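Drultier DT-3 Kitchen Scale: notes after a month of use

The DT-3 reads in 1 g steps and takes over 300 readings on a charge. I tested it against a set of check weights on loan from Pankaj Dubey. At 22 g it settled quickly and repeated well. Placement on the platform made no difference until the weight sat near a corner, where the reading dropped by 1 g. 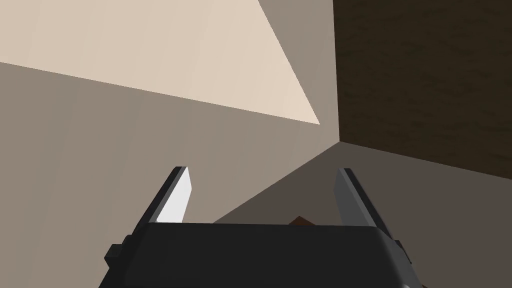

Tare is the weak point. The button needs a firm press -- firm enough to register as load -- and the display then takes 3 seconds to return to zero. My old Gernia does it in one. Auto shutoff comes at 15 minutes and can't be changed.

The platform lifts off for washing. The rubber feet do not, and flour collects around them. Fine for bread, too slow for coffee.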